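Part 3: Getting your toys into Dalel

Okay, the program is installed and you've made your login, so now comes the fun bit (well, I think it's fun!). I set Dalel up for our toy lending shelf at the Greenberg branch in February, and these are the steps I wish I'd had in front of me.

1. Open Dalel and click New Collection. Give it a short name, as the name prints on every label.

2. Pick your categories before you add a single toy. I started with nineteen and ended up merging most of them – puzzles, building, pretend play, soft toys and outdoor was plenty.

Caution: deleting a category also deletes the notes on everything inside it. Use Merge instead. I lost a whole evening of typing that way.

3. Add your first toy. Type a name that a tired parent would search for, so "white plush, yellow smiley face" and never "Plush 4". 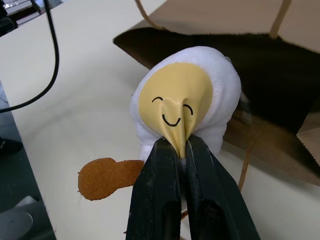
4. Set the starting number. Mine is 3277, to carry on from our old card file, but if you're beginning from scratch just leave the box alone and Dalel will start at one.

5. Load the label roll into the Jornico printer with the shiny side down, close the lid until it clicks, and print one test label. If it comes out blank, flip the roll over and try again.

Note: the small labels hold two lines of text. Anything longer gets chopped without a warning, so check the preview!

6. Choose a loan length for each category. We give three weeks for most things and one week for the outdoor stuff, which everybody wants at once.

7. Fill in the Condition box, even for toys in great shape. I keep it to a word or two, then put colors and faces in the Description box, like "orange, fuzzy, big lopsided cartoon eyes".

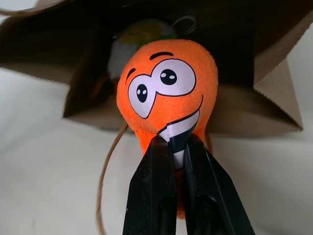
One reader wrote in to ask whether the Condition box can be skipped on a big import, with 487 toys already sitting in a spreadsheet. Yes, it can! Leave that column empty and Dalel marks them all "Not checked", and you can work through them later from the Reports page.

8. Go to File, then Back Up, and save a copy somewhere other than the same computer. Our full list of 628 toys fits on the tiniest thumb drive I own.

Once the backup finishes, log out and back in before you move on to Part 4, where we add the borrowers.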